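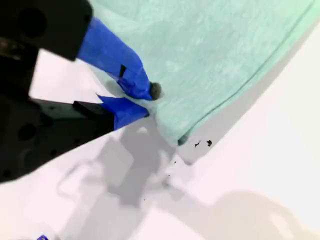
Mint-green towel on the white tabletop.

About Pudwood

Pudwood is a small company which washes and rents towels and table linen for guest houses, hair salons and restaurants. We started in July with one washing machine, one ironing table and two customers, and both of these customers are still with us today.

The company was founded by Aivar Raudsepp and Usa Nilsuwan. Aivar worked before in a hotel laundry, and Usa had a small guest house with 50 beds. She was never satisfied with the towels that came back to her. They were gray, they were hard, and often they were from another hotel. So the two of them decided to try it by themselves.

Now we wash 4,000 pieces in a normal week. Every piece has a small number sewn in the corner, so your towels come back to you and go to no other house. If a towel becomes thin, we take it out and put a new one in its place, without extra cost for the customer.

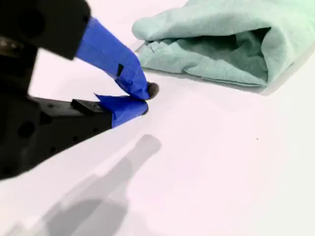 Our water is soft in this region, and this permits us to use less detergent than many laundries. We don't use perfume. Some customers ask for it, and we always explain that a clean towel should smell of almost nothing - if it smells strongly of flowers, maybe it was not rinsed enough.

Arnulfo Huanca is responsible for washing and drying. Eugeniusz Piątek drives the van and knows every back door in the town. For questions about invoices please write to Surachet Sangkhawat, who answers usually on the same day.

In the year 2021 we moved from the old rooms on Rattanakul Street to our present building in Meltimen. The first delivery from the new address left on 23/01/2021. The building is bigger and has a ramp for the carts, but parking is still difficult in the mornings, so visitors should better come after lunch.

We rent from 50 pieces per month. Smaller orders are possible for salons, please ask us. You can choose white, gray or mint green, and for restaurants we have also napkins in dark red.

Pudwood, Unit 2, 757 Valex Road, Meltimen
Open Monday to Friday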